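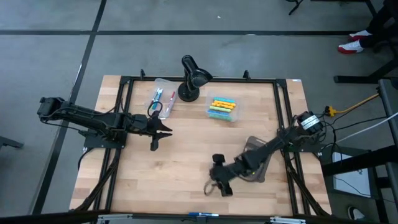

Why does our compost heap steam on cold mornings, and is it on fire, one reader wants to know, and could we please answer quickly as the whole family is a bit worried?

It isn't on fire! But it is hot, and the reason is brilliant. Your heap is packed with living things, far too small to see, and they are all eating breakfast. They'll be eating lunch and supper too. They never really stop.

So let's climb right inside a compost heap (only in our heads — it's squashy in there) and find out what is going on.

What is compost?

Compost is dark, crumbly stuff that looks a lot like soil and smells like a wood after rain. Gardeners love it. They dig it into flower beds, spread it round their beans and pop it under rose bushes, and the plants grow stronger for it.

It is made from things that used to be alive. Apple cores, carrot tops, dead daisies, grass cuttings, autumn leaves, even the cardboard tube from inside a toilet roll, which started out as part of a tree! Pile them up together, give them air and a little water, and bit by bit they stop being apple cores and toilet rolls and turn into compost. The proper word for this is decomposing. Most people just say rotting.

Rotting sounds horrible, but think what would happen without it. Every leaf that ever fell off every tree would still be lying on the ground. You'd have to wade to school.

Meet the munchers

The tiniest workers in the heap are bacteria. You would need a microscope to see one, and there are more of them in a teaspoon of compost than you could count in your whole life. They get to work first, on the soft juicy bits like lettuce and grass.

Next come the fungi. You already know some fungi, such as mushrooms and toadstools. The ones in a compost heap mostly look like thin white threads, a bit like cobweb or cotton wool. If you lift up some old leaves and see white threads underneath, say hello. Fungi are champions at breaking down tough things like twigs and straw.

Then there are the bigger creatures, and you can spot these without any equipment at all. Woodlice chew up soggy wood and leaves. Slugs and snails scrape away at the vegetable peelings. Millipedes, springtails and little mites join in as well. And wriggling through the whole lot are the worms!

Compost worms are not quite the same as the long pinky-brown ones you see when somebody digs the lawn. They are thinner and redder, often with stripes, and one of their nicknames is tiger worms. They swallow rotting food at the front end, and what comes out of the back end is some of the best plant food in the world. Yes, it is worm poo. Gardeners call it worm casts when they want to sound polite.

Some animals come to the heap to eat the other animals. Centipedes hunt there, and so do beetles. A robin may perch nearby, waiting for you to turn over a forkful. A compost heap is really a small wild country with its own rules.

So why does it steam?

When you run about, you get warm. Your body is using up the food you've eaten, and some of the energy comes out as heat. Bacteria do the same thing. One of them makes such a tiny bit of warmth that you would never notice it, but when millions and millions are squeezed into one heap, all munching away, the middle gets properly hot.

At the Grultholm community garden the children's club pushed a long compost thermometer into the middle of the heap one Tuesday in May. It climbed to nearly 42 degrees Celsius, which is warmer than a bath! Big heaps can get a good deal hotter than that.

Heaps give off damp air as they work. On a cold morning the warm damp air floats up, meets the chilly air outside and turns into a cloud of very tiny water drops. You make the same kind of cloud when you breathe out on a frosty day. So your heap is, in a way, puffing out its breath.

If yours never steams, don't be disappointed. Small heaps lose their warmth quickly, and they make lovely compost all the same. They just take longer over it.

Greens and browns

A heap needs a mixed diet, the same as you do. Gardeners sort the ingredients into 2 groups, called greens and browns.

Greens are the soft, wet things. They have lots of nitrogen in them, which living things use to grow. Fruit and vegetable peelings are greens. So are grass cuttings, young weeds and old flowers. Used tea leaves and coffee grounds count as greens as well, even though they are brown to look at. (We know. We didn't make up the names.)

Browns are the dry, papery or woody things. They are full of carbon, which gives the munchers their energy. Dead leaves are browns, and so are small twigs, straw, torn-up cardboard and plain paper.

If there are too many greens, the heap turns into a slimy, smelly mess. If there are too many browns, hardly anything happens, and you can go back months later to find the same pile of twigs. A fair mixture of both is just right, and it's fine to guess. Put in a bucket of peelings, then a good heap of scrunched cardboard, then another bucket of peelings when you've got one.

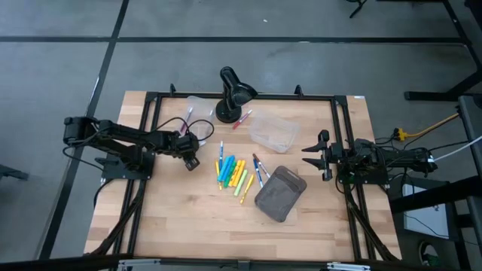 Black robot arm over a light wooden tabletop

Things to leave out

Some food should stay out of a garden heap. Meat, fish, cheese and cooked leftovers would rot in the end, but rats would probably find them first. Dog and cat poo must never go in, as it can carry germs that make people ill. Plastic, metal and glass were never alive, so the munchers can't eat them. Watch out for the sticky labels on apples and bananas! They turn up in finished compost looking exactly as they did when they went in.

Shiny wrapping paper is another one to leave out, along with glossy card. If you aren't sure about something, ask a grown-up before you drop it in.

How to start your own

You'll need a grown-up to say yes, and a corner of the garden that is fairly level. Bare soil is best, so that worms can find their way up from underneath. They will, too, all by themselves, and it feels like magic when you see the first one.

You can use a ready-made bin or just make a pile. The big bin at Grultholm holds 428 litres, but yours can be much smaller. Ilel Primary School built theirs from old planks and painted the name STINENT across the front in yellow letters. (Stinent is what they call the heap. They greet it every morning.)

Start with a layer of twigs on the bottom so that air can get in. Add greens and browns on top whenever you have them. Tear the cardboard up small and ask for help chopping thick stalks. Smaller pieces rot faster — there are more edges for the munchers to get at.

Air matters a lot. The helpful bacteria need to breathe, in their own way, and if the heap gets squashed flat a different sort of bacteria takes over. Those ones don't need air, and some of them stink of rotten eggs. Every 2 or 3 weeks, ask someone to help you turn the heap with a garden fork, lifting the outside bits into the middle. Go gently and look before you poke, in case a slow worm, a toad or a hedgehog has moved in. If you find one, leave that part of the heap alone and let it sleep.

Water matters too. Pick up a handful from inside the heap (gloves on!) and squeeze. It should feel like a wrung-out sponge. If it's dusty, sprinkle on some rainwater. If it drips all over your wellies, mix in more cardboard.

Wash your hands well when you finish, even if you wore gloves, and keep your fingers out of your mouth until you have.

How long do I have to wait?

Quite a while, we're afraid. A hot heap that gets turned often might be ready in a few months. A cool one that everyone forgets about can take a year or more. Winter slows everything down, as the munchers are much less busy in the cold.

You'll know it's ready when you can't tell what anything used to be. It should be dark and crumbly and smell earthy. There may be a few stubborn twigs and bits of eggshell left, and you can pick those out and throw them back on the heap for another go.

Then comes the best part, using it! Spread a thick layer round your plants, but don't pile it up against their stems. The gardeners at Hakim Lane give most of theirs to the pumpkins, which are very greedy plants. Worms will pull a lot of the compost down into the soil for you.

Something to try: the buried leaf test

Find 3 dead leaves of the same kind. Bury one in the compost heap, bury one in ordinary garden soil, and keep the last one indoors on a windowsill. Mark the buried ones with lolly sticks or you'll never find them again (we've lost several). Leave them for 42 days, then dig them up and put all of them side by side on a sheet of white paper.

Which has the most holes? Can you see the veins, like a tiny skeleton? Draw what you find, and look at the edges with a magnifying glass if you have one. Then bury them again and see what's left next time.

Words to know

Bacteria: living things too small to see without a microscope.
Carbon: something found in all living things, and there's plenty of it in dry leaves and cardboard.
Decompose: to rot and break down into simpler stuff.
Fungi: a group of living things that includes mushrooms, moulds and yeast.
Nitrogen: something plants need so they can grow leafy and green.
Worm casts: worm poo!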